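Plulanari Workplace Records: Two-Arm Sorting Station

Data card, version 2
Last revised 27 Feb 2022
Maintained by the Vastuva Workplace Automation Office
Contact for the records: Kathleen Doherty
Contact for staff matters: Elisa Bassi

Summary

Plulanari is a set of 800 recorded work episodes from a two-arm tabletop station at the Vastuva kitchenware returns site. Each episode covers one short handling task, such as picking up a measuring cup, placing it with others of its set, or moving a spoon to a given spot. The records are kept for two purposes: to train control software for the station, and to give the site a shared account of which tasks have been moved to the arms and which remain with staff.

Background

Returned kitchenware reaches the site in mixed condition and often in incomplete sets. Before the station was introduced, matching and nesting small items was done by hand on every shift. The work is light but repetitive, and staff on the returns line had asked for more rotation between tasks.

The station entered trial use in July. Operators guide the arms through a task, and the episode is saved with its label and notes. Operators were drawn from the returns line and received training during paid hours. Participation is by choice, and a person may go back to the line at the end of any shift.

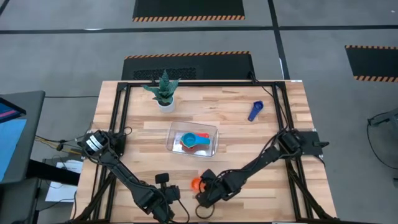 Two-arm station with measuring cups in a clear container; the right gripper holds an orange item.

Contents of each episode

Every episode has a task label, a video record, the joint positions of both arms, and the gripper state. An operator note is attached where the operator chose to leave one. The notes have proved useful in review. They record matters that the joint data does not show — a handle that is awkward to grasp, for example, or a cup that tends to stick in its stack.

Task labels fall into three groups: single-item pick and place, stacking and nesting, and transfer between arms. Labels were assigned by the operator and checked by a second person. Where the two disagreed, the episode was marked "open" and left out of the training split.

Effects on staff

No position has been removed as a result of the trial. Two roles have changed. Line sorters who work at the station now spend part of each shift guiding the arms and reviewing episodes, and the shift lead has taken on scheduling for the station. Both roles were given revised job descriptions, which may be requested from Ms. Bassi.

Staff have raised concerns about the pace of work. Episode length is stored for technical reasons and could be read as a measure of individual speed. The site has agreed that it will not be used in performance reviews. Operator names are not stored, and operator codes are replaced whenever a new version is released.

Inspection for chips, cracks, and food residue remains a manual task and is outside the scope of this data set.

Known limits

The items are small and the range is narrow. Software trained on these records should not be assumed to handle glass, knives, or wet goods. Left-handed operators are under-represented. Episodes recorded with the earlier gripper settings are marked "Leka" in the settings field, and later ones "Fukesska." The two should not be mixed without adjustment.

Access

Records are available to site staff and approved partners on written request. Any operator may ask for an episode to be withdrawn, and no reason is required. Withdrawn episodes are deleted from the working copy and do not appear in later versions.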